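Section 3: Sorting and Packing Your Small Things

Welcome to the fun part! If you've worked through Section 2, your Skorkden shelf is up, the bins are in and you have a stack of empty cases waiting for something to do. Now we get to fill them. This section covers the small stuff that floats around a home: travel umbrellas, little toys, the odd piece of flatware that wandered out of the kitchen drawer.

Set aside an afternoon if you're doing the whole house. A single hallway closet goes much faster, and it's a great place to start.

What you need

A clear, flat surface at waist height (a kitchen counter or a table is perfect)
Your hard cases, any size
A dry, lint-free cloth
The Zunora label sheet from the box, and a soft pencil

Note: The label sheet has 61 labels. You won't need them all today, so put the rest in the front pocket of the folder.

3.1 Getting the surface ready

1. Wipe the surface down and let it dry completely.

2. Open every case you plan to use and lay it flat, both halves facing up. Run a finger along the lining and shake out any crumbs or sand.

3. Check the elastic, if your case has any. It should spring back when you pull it gently. A tired elastic band still works fine for light things like gloves.

Caution: Don't force a case open past the point where the hinge stops. The fabric hinges on older cases can split.

3.2 Umbrellas

Compact umbrellas are my favorite things to store this way, they fit so neatly! Comfort Tsikata, who wrote the first version of this guide, kept hers in a case by the front door all year long, and plenty of Plolturum owners have picked up the habit.

4. Open each umbrella fully and leave it open until it is bone dry. Overnight is best. A damp canopy shut up in a case will smell by morning (and you'll be washing the lining too).

5. Close it, shake the folds loose, then wrap them around the shaft in one direction. Smooth as you go.

6. Fasten the strap. If it has a snap, press until you feel it click.

7. Lay each umbrella beside the case you have in mind before you put it in. Try it straight first, then corner to corner. If the handle sticks out over the rim, go up a case size.

8. Tuck in wrist loops and cords last. They love to get caught in zippers and latches.

Caution: Never sit on a case or lean on it to get it closed. Bent ribs don't bend back.

3.3 Things that don't belong

Every sorting session turns up strays, and that's half the fun. Keep them together on one side of the surface and deal with them at the end, so you aren't running to the kitchen every two minutes.

9. Put toy food back with its own dish or basket. Pieces that stay together get played with a lot more!

10. Move forks and other metal pieces well away from umbrella fabric. A tine can snag a canopy.
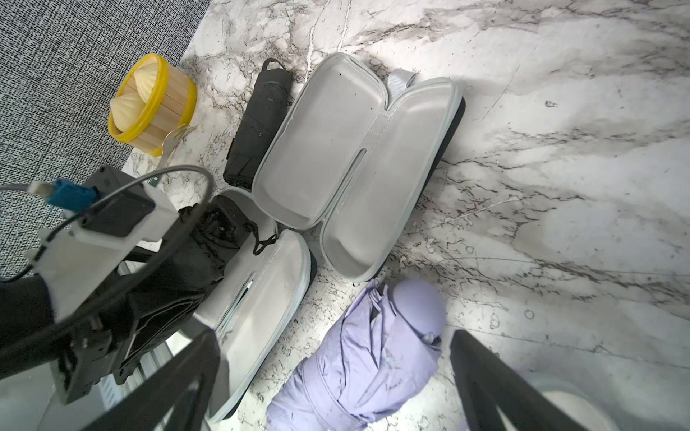
11. Walk the strays home. Forks to the drawer, toy buns and their steamer to the play kitchen, everything else to wherever it lives.

3.4 Closing and labeling

12. Close each case slowly, checking all the way around for pinched fabric.

13. Write the contents in pencil on a label and stick it to the short end, where you can read it from the shelf. "Black umbrella" is plenty.

14. Slide the cases onto the middle Skorkden shelf, labels facing out. Heavier bins go below.

Note: If you have the Mensah door rack, small cases can go there instead. See Section 5 for fitting the rack.

Looking after your cases

Open them up and air them every September, before the wet weather sets in. Spot-clean the lining with a barely damp cloth and leave the case open until it's dry.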